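Ticket 124, Kurnthorpe packing room, bench cell
Status: open
Raised by: Gemma Yeoman

Right arm stops short at the tray on the afternoon run. Three stops this shift, error cleared by hand each time.

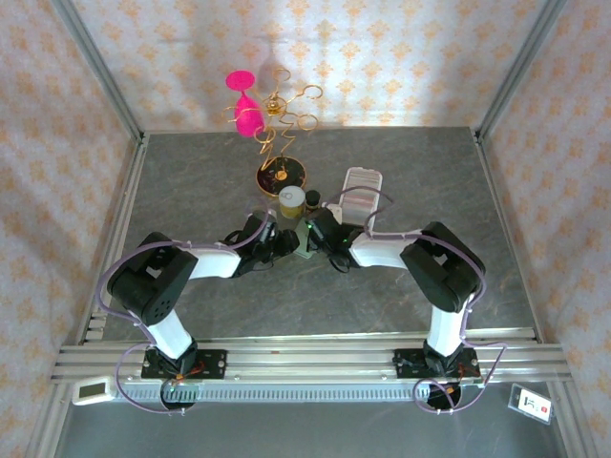

Who clears a stop now that the bench is automated? The shift packer does, from the panel, and logs the time.

Arm speed lowered. Wrist cable on the right arm to be checked for drag at the tray.

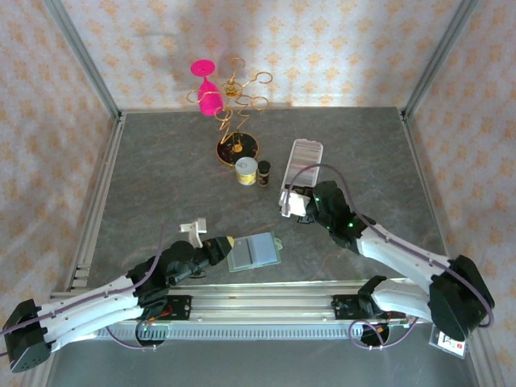 Zamfira Munteanu: Clearing stops is now most of my afternoon. Please add it to the packer job sheet and the training hours.

Job sheet change sent to Sosteck.

Contact Kurnthorpe support | Back to top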